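Desk automation at Trunico

From a local works and trades encyclopedia. Entry needs more sources for the early part.
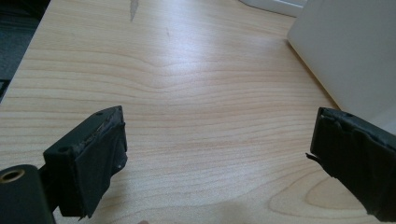 Overview

Trunico is a packing and returns firm in Cleltenham. Small goods mostly: phone cases, spare keys, hearing aid parts, reading glasses. The entry covers the move from hand sorting to part-automated sorting at the desks on the upper floor, and what the change did to the jobs there. The ground floor (pallets, bulk post) was left alone and is not covered.

The scheme was known in the building as Plalow, after the street the first office stood on. The name stuck to the machines, then to the shift, then to the people on the shift. "Are you Plalow this week" was a normal question.

Before the change

Returned items came up in tubs. A sorter opened the packet, checked the item against the slip, put it in one of several trays and keyed a code. Repeat until the tea break. Pay was by the hour with a small bonus on count. Sore wrists were common, so was boredom. Staff talked all day, though, and older hands say that was the best of it.

Training took a morning. Most of the real learning came from whoever sat next to you.

How the work is taught to the machines

The arms are not programmed move by move. A worker takes a hand-held gripper, two fingers and a camera, and does the job with it at an ordinary desk. Pick up, turn, put down. The recordings are used to train the arm, which then tries the same job on its own bench next door.

The teaching is slow work compared with bare hands. Fingers can feel a key slipping, the gripper tells you very little. New starters grip too hard, then too gently. Tape on the gripper fingers gives a better hold but creases, tears and frays at the edges, and has to be redone. There is no agreed way of wrapping it. Each shift has its own and thinks the other one is wrong.

A session lasts until the worker has 99 usable goes at one item, or until the supervisor calls it. Dropped items are kept in the record but marked. Early on they were thrown out, and the arms then had no idea what to do after a drop.

Desks are wiped down and cleared of mugs, phones and so on before teaching. This rule is widely ignored after about 3 in the afternoon.

Changes to jobs

No one was let go in the first round, according to the firm. Two sorters left by choice and were not replaced, which staff count as a loss and the firm does not. Five moved to teaching full time. The rest split the day between teaching, checking the trays the arms had filled, and the odd items the arms would not touch.

Main effects reported by staff:

Less lifting of tubs, more holding the forearm in one position. Different aches.
Count bonus dropped. Replaced by a flat rate for teaching hours, higher for most, lower for the two fastest sorters.
Less talk. Teaching needs attention and people go quiet while they do it.
More say over how a job is done. If a worker puts glasses down lens up, the arm learns lens up.
More waiting. When an arm stops, someone has to go over and free it, and there is not always someone.

The last point caused the most complaints. The first rota assumed one person could mind both arms and carry on teaching. It was redrawn in September.

Dougal Haldane

Haldane had been a sorter for years when the scheme began and became its first full-time teacher. He wrote the short guide still handed out, a folded sheet with drawings of hand positions. He also pushed for teachers to be told which of their recordings were used. The firm agreed to this in part: workers can ask, but are not told as a matter of course.

His view, given in the staff newsletter: "It's my hands it's copying. I don't mind, I'd just like to know when." The remark was quoted a good deal afterwards, usually without the middle bit.

The Cowie trial

Cowie is the firm's smaller site. Same arms, same recordings brought over from Cleltenham, no teaching done locally. It went badly. The trays there were deeper and the slips a diffrent size, and staff had no way to put things right except by ringing up. After some weeks two local workers were sent to learn the gripper and came back to teach at their own desks. Mistakes fell. Staff at Cowie also said they minded the arms less once they had a hand in it, though this was never properly asked, only mentioned in meetings.

Disputes

Ownership of the recordings is not settled. Contracts signed before the scheme say nothing on it. Newer ones give everything to the firm.

There is also an argument over grade. Teachers say the work is skilled and should be graded above sorting. The firm says a person can learn it in a day, teachers say yes, badly. Talks were still going on at the time of writing.

See also

Hand sorting
Piece rates and count bonus
Wrist strain at work
Cleltenham, trades and employers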